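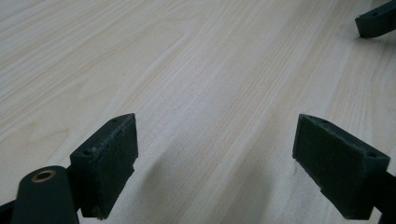
*Pale top, fine grain. The one we get asked for most.*

# About us

Hello, and thanks for clicking through! I'm Aroha Mudgway and I run Stiltdale Tables, a small workshop and showroom where we fit out desks, kitchen tables and classroom tables with new tops. If you've got a good solid set of legs and a top that's seen one too many hot saucepans, you're exactly who I want to hear from.

I started with my mum's kitchen table. She loved the frame and hated the top (dark, sticky, a bit like eating dinner off a pub bar) and wouldn't hear of buying a new one, so I found a light top that fitted and swapped it over on a Sunday afternoon. Then her neighbour wanted one. Then the neighbour's sister, who had a café. I was still working in payroll at the time and doing the tables in the evenings, and I kept that up for far longer than was sensible.

There are 3 of us now, plus my brother on delivery days if his back is behaving. We work out of 2 units on the Burkau estate, one for cutting and edging and one where you can come and look at the tops full size. I'm very keen on the full size part. A sample square the size of a coaster tells you the colour and that's your lot. You want to see a good stretch of it, because a grain pattern changes as it goes along.
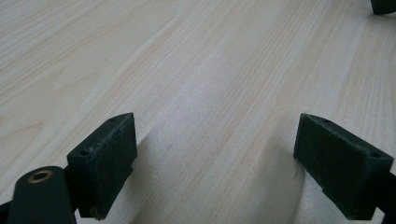
*Photo: Stiltdale Tables / A. Mudgway*

Take the cream one. It has soft swirly arcs in one part and then the lines straighten out and go tight, like somebody's been at it with a very sharp pencil. There's a slightly pinkish warmth in places too, which I adore and which one customer sent back. Fair enough! We swapped it for something greyer and she's been back twice for desks.

## What we do

- New tops cut to fit the legs or frame you already have
- Whole tables on our own Eltari frame, in desk or dining height
- Sets for schools, village halls and cafés
- Edging repairs, if the top itself is fine and only the edge has gone

The biggest job we've done was 39 tables for Pelkonen, the language school, all one height and all one colour, and I can still picture the stack of them in the yard under tarpaulins. We've cut more than 1000 tops altogether since we moved in, and I'd know most of them again if I met them.

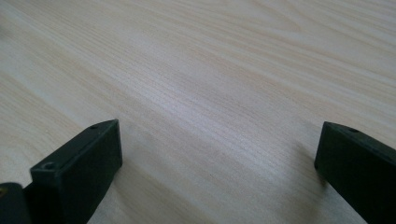 Choosing a colour is the bit people worry about, and my advice is always to think about your windows first. Pale tops are lovely in a dim room, they lift the whole place, but they do pick up the light. On a blond one you can get a broad band across the middle that looks nearly white while the wood tones further up stay beige and warm. Some people like that, some find it distracting when they're reading or doing homework. Come in on a bright day if you can, walk round the table, sit down at it, put your elbows on it. Bring a mug. Bring a floor sample or a cushion as well if you're trying to match something, I've had people bring in a kitchen drawer and that was very useful.

## Coming to see us

The showroom is open by appointment at the moment and it's just me in there with you, so you'll get plenty of time and probably more chat than you bargained for. Ring or use the form on the contact page. Please measure your old top before you come (length, width and how thick it is at the edge) and take a quick snap of the underneath so I can see how it's fixed on.

September is filling up with school orders, so home tables are running a bit slower than usual.

Page updated 04/09/2020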